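Keeping a Double Sink Clean and Useful

Posted under: Kitchen, Cleaning

If you have a double sink, pick a job for each side and stick to it. Most people use both halves for everything, and then both are full when the pasta needs draining. In our house the big side is for washing and the small side is for drying. My neighbor Roald Westerberg does it the other way around because he is left-handed, and that works too.

Drying over the small side

A rack that sits across the basin beats a rack on the counter. The drips go down the drain, there is no tray to empty, and you get your counter back. Measure the basin from rim to rim before you buy one. I had to send one back because it was 2 inches short and dropped in at one end.

Stand plates on edge with some space between them. Plates leaning flat against each other hold water and will still be wet at bedtime. Bowls dry best tipped forward. Don't put heavy pans on a wire rack. Dry those with a towel and put them away.

Pull the rack off once a week and wash it. Look at the undersides of the rods, where the slime starts. Hot water, dish soap and an old toothbrush will take care of it. If there is white scale on the wires, soak the rack for half an hour in one part white vinegar and one part warm water, then rinse well.

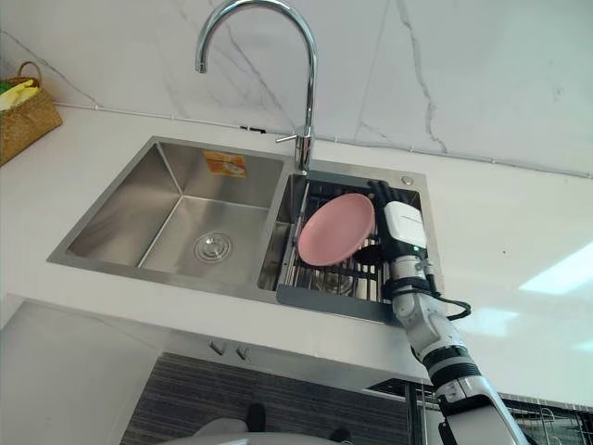
Empty the rack before you start cooking supper. It takes two minutes and you won't be stacking wet dishes on dry ones later.

Cleaning the steel

Brushed stainless has a grain, like wood. Rub along it and the marks blend in. Rub across it and you will see every scratch when the light comes in. Use a soft sponge and a little baking soda for everyday grime. Leave steel wool alone, as the bits it sheds will rust and stain the sink.

Rinse after anything salty or acidic, such as pickle juice or tomato sauce. Don't let bleach sit in the basin at all.

Old labels

Plenty of sinks still wear the maker's sticker years after they went in. If yours bothers you, warm it with a hair dryer on low, lift a corner with a fingernail and peel slowly. Rub off what's left with cooking oil on a paper towel, wait ten minutes, then wash with dish soap. Don't use a razor blade.

Strainers and drains

Lift the strainer out every night, knock it into the trash and rinse both sides. Once a week, scrub the ring around the drain where it sits. For a smelly drain, pour in half a cup of baking soda and a cup of vinegar, leave it for 15 minutes and flush with hot tap water. If the smell comes back in a day or two, clean the trap.

The faucet

Tall faucets splash. Aim the spout at the middle of the basin and run the water at half. For scale on the tip, fill a sandwich bag with vinegar, hold it on with a rubber band and take it off after an hour. Dry chrome with a cloth and it won't spot.

Sponges and cloths

Keep them out of the basin. An open basket or a hook lets the air get at them, but wring them out hard first. Cloths go in the wash every other day here. I change the sponge on Tuesday, with the trash.

Where the counter meets the wall

Wipe that line last, with a dry cloth. Water sits there and turns the seam dark. If the caulk is already black and won't scrub clean, cut it out and run a new bead.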